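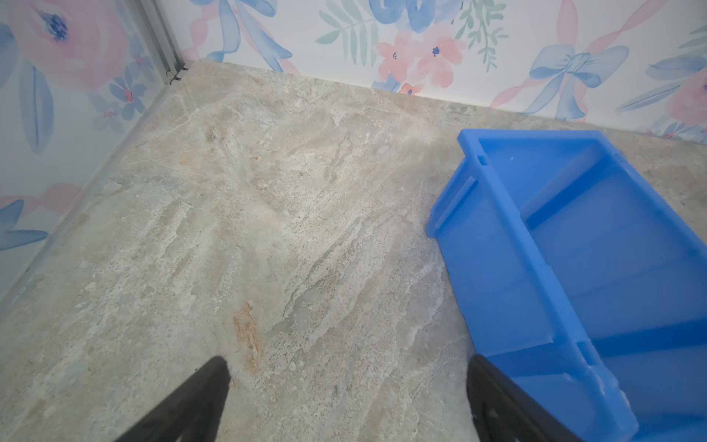
Mali Bellis reckons the hard part is letting go. She told me so before I'd even got my coat off, and after an afternoon at Guvis, the little robot workshop in Sornbridge, I think she's right. Picking something up with a robot by remote control is fiddly but you get there. Putting it down nicely is another matter!

The workshop opened its teaching sessions to local people in August, and I went along for one. You hold a pair of handles, you squeeze, and a pair of black fingers squeezes too (with a tiny lag that drove me mad for the first 10 minutes). Every go you have is recorded, and the good ones are kept so the robot can learn the job from them. The job on my day was tidying things into a blue plastic bin with a divider in it, down on the floor by the flowery wallpaper, and you steer by the view from the wrist, so all you get is the tips of the fingers and whatever is in front of them.

I managed 40 goes and was told off, very kindly, for rushing. Hidayah Halim, who runs the sessions, wants people to move the way they would at home, wobbles and all, as long as they don't stop dead halfway and have a think. I stopped dead quite a lot.

They want 3000 recordings before they try the robot on its own. The software is called Masanja, and it throws out any attempt where the handles lose touch with the arm — that happened to me twice, both times when I was doing well, of course.

Sessions last 2 hours and there are still places going. Wear something with loose sleeves pushed up, as the handles catch on cuffs, and ring the workshop first if you're coming with children.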